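Lelilbridge Public Order Scrutiny Panel
Minutes of the April meeting, held in the upper room, Fernside Centre, 6.30 pm

Present: Irfan Lodhi (chair), six panel members, two officers from the policing liaison team, 23 members of the public.

1. Minutes of the last meeting
Agreed, with one correction. Item 4 said the force "will publish" its log of stop powers used at the March demonstration. Members recalled the words being "will look at publishing". The log has not been published either way.

2. Policing of the Muñoz Square protest
The liaison team presented its summary. It gives the crowd as 336 at its largest and the number of officers on duty as 148. The chair asked how the crowd figure had been reached. The officers said it came from the control room. Asked how the control room had reached it, they said they would find out.

A member pointed out that the organisers had told the council beforehand to expect 150 people, and that the summary calls the turnout "in line with planning". She did not see how both could be right. The officers said planning allowed for a range. The range was not in the papers.

The summary says the square was cleared "after repeated warnings". Four residents who had been there said they heard one warning or none. One said the loudhailer was pointed at the bank. The officers said the warnings were written down at the time. The panel asked to see the notes and was told that this would need to be checked with the legal department.

Action: liaison team to supply the warning notes, the basis of the crowd figure and the planning range before the next meeting.

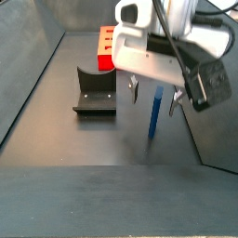

White robotic arm with its gripper above a dark tabletop.

3. Complaints
The force reports that all complaints from the night have been "acknowledged". Irfan Lodhi asked how many had been looked into. No answer was available. He noted that an automatic email counts as an acknowledgement and asked that the word be dropped from future reports unless a person has read the complaint.

4. Tivov review
The council has hired Tivov to review how the square was handled. Members asked who wrote the terms of reference and heard that the force had been "closely involved". Two members said they would wait for the report before judging it. The chair said he had read the terms and did not expect to learn much, as they leave out the decision to clear the square.

Agreed by five votes to two: to write to the council asking for that decision to be included.

5. Questions from the public
A stallholder asked who would pay for her damaged awning. Referred to the council for the second time.
A resident asked whether the next march would be allowed through the square. The officers said no decision had been made. The resident said the barriers had already been delivered. The officers were not aware of this.

6. Next meeting
Same room, 6.30 pm. Papers to be sent out a week ahead, which did not happen this time.

Meeting closed at 8.50 pm.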